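Week 4 — Ransom, families and the people in between

Welcome back, everyone. Last week we talked about how armed groups pay for themselves, and we ran out of time just as the discussion was getting good, so I'd like to pick it up with the case of the Bayram kidnapping. Nesrin Değirmenci's chapter is the main reading. It is long, I know, but please don't skip the footnotes — half of the story is down there!

The outline is simple enough. Bayram was a family firm that made pumps and valves, with a workshop in Waltgate and an office across the river. The group first sent a letter asking for what it called a "contribution," and the family put it in a drawer. A second letter came in April, much shorter and a good deal colder. By the time a third arrived the younger brother had already been taken on his way home, and the family was left to decide, more or less alone, whether to pay.

Değirmenci spends many pages on the go-between, a retired notary who carried messages in both directions and who was afterward trusted by neither side. I find him the most interesting person in the whole book (and the saddest, probably). Keep him in mind when we come to the question of who counts as a victim.
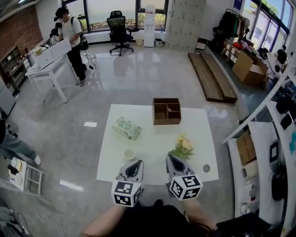
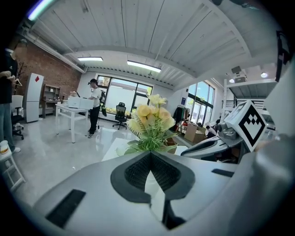

**Category: Political Violence / Lecture Notes**

Now, the law. In many of these cases the family faced two kinds of pressure at once. The kidnappers set a deadline, and the authorities, wanting to choke off the money, could freeze accounts or threaten relatives with charges. Sibel Özkan argues that freezing accounts mostly pushed payments out of sight, into cash and borrowed names. Değirmenci is more cautious, and points out that we hear far more from families who paid than from those who refused. You don't have to pick a winner, but do notice what kind of evidence each of them leans on. Özkan works from court files and Değirmenci from interviews done many years later, when people had told the story so often that it had taken on a shape of its own.

A few words to have ready for discussion:

- *revolutionary tax*: money demanded under threat, usually by letter
- *go-between*: a person who carries offers and proof of life
- *proof of life*: a note, recording or answer only the captive could give

For next time, read Özkan, chapter 4, and bring a response of up to 1,000 words on the second letter. What does it assume the family already knows?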